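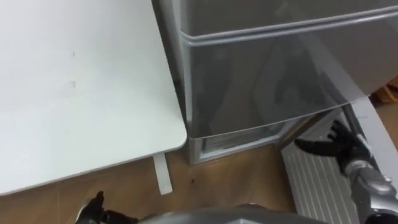

第3章 設置と使いはじめ

この章では、Zikport製小型冷蔵庫「Plimero」を箱から出し、置き場所を決め、最初の食品を入れるまでの手順を説明します。すでに設置を終え、中にプリンまで入れてからこのページを開いた方は、「3-3 電源を入れる」の注意だけでもお読みください。プリンは入れたままで構いません。

3-1 置き場所を決める

冷蔵庫の置き場所は、たいてい「空いていたところ」に決まります。Plimeroは小さいので空いているところには大体入ってしまい、入ってから問題が見つかります。運び込む前に次の順で確かめてください。

1. 床が水平で、しっかりしていることを確かめます。毛足の長いカーペット、重ねた雑誌、前の住人が残していったすのこは、しっかりした床に数えません。

2. 背面と壁のあいだを100mm、左右をそれぞれ50mm以上あけます。上面も100mm以上あけてください。冷蔵庫は中の熱を外に捨てる機械です。捨て場所をふさぐと、同じ熱を何度も運び直すことになり、その人件費は電気料金として請求されます。

3. 扉を開ける側に、700mmの奥行きを確保します。扉そのものが必要とする寸法に、しゃがんだ人間ひとり分を加えた数字です。立ったまま中をのぞけると思っている方も、野菜室のいちばん奥を探すときには必ずしゃがみます。

4. テーブルや机と並べる場合は、天板の端と扉の動きをよく見比べてください。扉が角に当たると、先に傷がつくのは大抵、高かったほうです。家具の脚の位置も確かめます。天板だけを見て寸法を測り、床に近いところで脚に阻まれたというお問い合わせは、春の引っ越しの時期になると毎週いただきます。

5. 直射日光の当たる窓辺と、コンロや暖房器具のそばは避けます。避けられない間取りであることは承知していますが、それでも避けてください。

6. コンセントの位置を確かめます。電源は交流100Vの壁のコンセントを単独で使います。延長コード、テーブルタップ、およびテーブルタップに挿した別のテーブルタップは使用できません。

注意:本体の上に電子レンジを載せることはできますが、載せてよいのは天面に「耐熱」の表示がある型だけです。表示のない型には、軽いものであれば置いて構いません。軽いものとは、郵便物、鍵、いつか返すつもりの本などを指します。水槽は軽いものに含まれません。

注記:扉の開く向きは、右開きと左開きに組み替えられます。手順は第5章にあります。工具と、多少の忍耐が要ります。置き場所を決めてから組み替えるか、組み替えてから置き場所を決めるかは、ご家庭の方針におまかせします。

3-2 梱包を外す

1. 箱を立てたまま、外側のバンドを切ります。刃物は浅く入れてください。箱の内側には断熱材があり、その内側には先ほどお買い上げになった冷蔵庫があります。

2. 箱を上に引き抜きます。天井の低い部屋では箱の途中で天井に届きますので、その場合は側面を切り開いてください。箱を無傷で保管しておきたい気持ちはよくわかります。しかし次の引っ越しのとき、その箱が見つかることはまずありません。

3. 底の緩衝材から本体を持ち上げて下ろします。必ず二人で行ってください。一人で持ち上がるかどうかは問題にしていません。持ち上げたあと、下ろす場所が見えないことが問題です。

4. 庫内の棚、野菜ケース、扉ポケットを止めているテープをすべてはがします。一か所だけ、製氷皿の裏側に見落とされやすいテープがあります。はがさずに使っても害はありませんが、数年後の掃除のときに発見して少し寂しい気持ちになります。

5. 庫内を、固く絞った柔らかい布で拭きます。新品特有のにおいが残る場合は、中性洗剤を薄めた液で拭き、そのあと水拭きをしてください。においは数日で弱まります。香りの強い入浴剤を入れて打ち消そうとすると、においが二種類になります。

6. 付属品を確認します。製氷皿、棚板、脚調整用のレンチ、保証書、そして本書が入っています。レンチはたいてい緩衝材のくぼみに入ったまま捨てられます。ごみ袋の口を縛る前に、もう一度だけ見てください。

警告:梱包用のポリ袋は、お子様の手の届かないところで速やかに処分してください。かぶると窒息のおそれがあります。この項目に限り、冗談はありません。

3-3 電源を入れる

1. 本体を決めた位置に据えます。引きずると床に跡がつきます。賃貸住宅では、その跡は退去の日まで黙って待っています。

2. 前側の二本の脚を付属のレンチで回し、がたつきをなくします。前がほんのわずかに高くなるように合わせると、扉が自然に閉まります。後ろを高くすると、扉は自然に開きます。夜中にひとりでに開く冷蔵庫についてのご相談は、ほぼすべてこれが原因です。

3. 横にして運んだ場合は、立てた状態で一晩置いてから電源を入れます。圧縮機の中の油が元の場所に戻るのを待つ時間です。待てない方が毎年いらっしゃいますが、油のほうは人間の都合を聞きません。

4. プラグをコンセントの奥まで差し込みます。表示部が点灯し、短い音が一度鳴ります。

5. 温度つまみを「中」に合わせます。「強」に合わせても早く冷えるわけではなく、冷えたあとにさらに冷えるだけです。レタスを凍らせたい場合にのみ、最初から「強」をお選びください。

6. 扉を閉め、半日ほど放っておきます。そのあいだ、冷えたかどうかを確かめるために扉を開けないでください。開けた時点の答えは、いつも「まだ」です。

注意:プラグを抜いたあとは、しばらく待ってから差し直してください。すぐに差し直すと圧縮機に負担がかかります。家電は抜いて挿せば直るという長年の信念をお持ちの方は、信念はそのままに、間隔だけを長めにお取りください。

注記:使いはじめは運転音が大きく感じられます。庫内が冷えるにつれて静かになります。ときどき聞こえる「ピシッ」という音は部品が温度で伸び縮みする音、「ポコポコ」は冷媒が流れる音です。どちらも故障ではありません。それ以外の擬音については、第7章の一覧からもっとも近いものをお選びください。編集部でもかなり真剣に討議した一覧です。

3-4 Liモードの設定

Liモードは、夜間の運転音を抑える機能です。名前の由来については開発部門に二度問い合わせましたが、二度とも違う答えが返ってきたため、本書では説明を控えます。

1. 表示部の「Li」ボタンを、ランプが点滅するまで長押しします。

2. 点滅しているあいだにもう一度押すと、開始時刻を選べます。押すたびに一時間ずつ進みます。戻すことはできません。通り過ぎた場合は、一周してください。

3. 希望の時刻でボタンから手を離し、ランプが点灯に変わるのを待ちます。

4. 解除するときは、ふたたび長押しします。

注意:Liモードの運転中は、急いで冷やす力が弱くなります。鍋いっぱいのカレーを寝る前に入れる習慣のある方は、モードを解除するか、カレーを十分にさましてから入れてください。後者をおすすめします。どのモードでも、熱い鍋は周りの食品を道連れにします。

注記:停電のあと、開始時刻の設定は消えます。温度の設定はつまみの位置どおりに残ります。古い部品のほうが記憶力がよいという事実を、私たちは特に宣伝していません。

3-5 最初の食品を入れる

1. 冷えにくい奥の下段ではなく、まず中段から入れます。飲み物は扉ポケットに立ててください。

2. 冷気の吹き出し口をふさがないようにします。吹き出し口は奥の上のほうにあり、ちょうど牛乳パックを押しつけたくなる高さです。設計上の偶然です。

3. 食品と食品のあいだに、すきまを残します。まとめ買いの日には守られないことを前提に、普段の日だけでもお願いします。

4. においの強いものは密閉容器に入れます。キムチ、たくあん、切りかけの玉ねぎは、ふたをしたつもりでも届くべきところに届きます。特にバターは、隣人の影響をたいへん受けやすい食品です。

5. 野菜ケースは最後に入れます。本書の発行時点で、もやしを長く保存する方法は見つかっていません。

注意:医薬品、学術試料など、厳密な温度管理が必要なものは保存しないでください。Plimeroは家庭用であり、扉を開けるたびに温度が変わります。牛乳は許してくれますが、試薬は許してくれません。

3-6 表示と困ったとき

表示部に「929」と出る
扉が開いたままになっています。閉めてください。閉めても消えないときは、扉パッキンに何かが挟まっています。多いのはレジ袋の持ち手、次にネギの先です。この番号になった理由は社内にも記録がありません。

表示部に何も出ない
プラグとブレーカーを確かめてください。ブレーカーが落ちていた場合は、同じ部屋で使っているほかの器具を減らしてから戻します。

側面が温かい
正常です。放熱のための管が側面の内側を通っています。冬場、ここで手を温めることは禁止していませんが、推奨もしていません。

庫内に水がたまる
奥にある排水口が詰まっていることがあります。綿棒を軽く湿らせて掃除してください。竹串を使うと穴が広がるか、竹串が折れて詰まりの一部になります。

扉の外側に水滴がつく
湿度の高い日に起こります。乾いた布で拭いてください。梅雨のあいだは毎日拭くことになりますが、梅雨は必ず明けます。

まったく冷えない
温度つまみが「切」になっていないかを見てください。なっていたときは、静かに「中」へ戻し、ご家族には何もおっしゃらなくて結構です。「中」になっているのに冷えないときは、使用を中止してプラグを抜き、インヴィル(Inville)のZikport修理受付までご連絡ください。型名と製造番号は扉の内側のラベルにあります。電話口で扉を開けたまま読み上げていただくことになりますので、先に紙に書き写しておくと、庫内のためにも通話料のためにもなります。

警告:ご自身で背面のカバーを外さないでください。感電と冷媒漏れのおそれがあります。

扉の組み替えは第5章、日常のお手入れは第4章へ続きます。

取扱説明書 改訂版 2022年8月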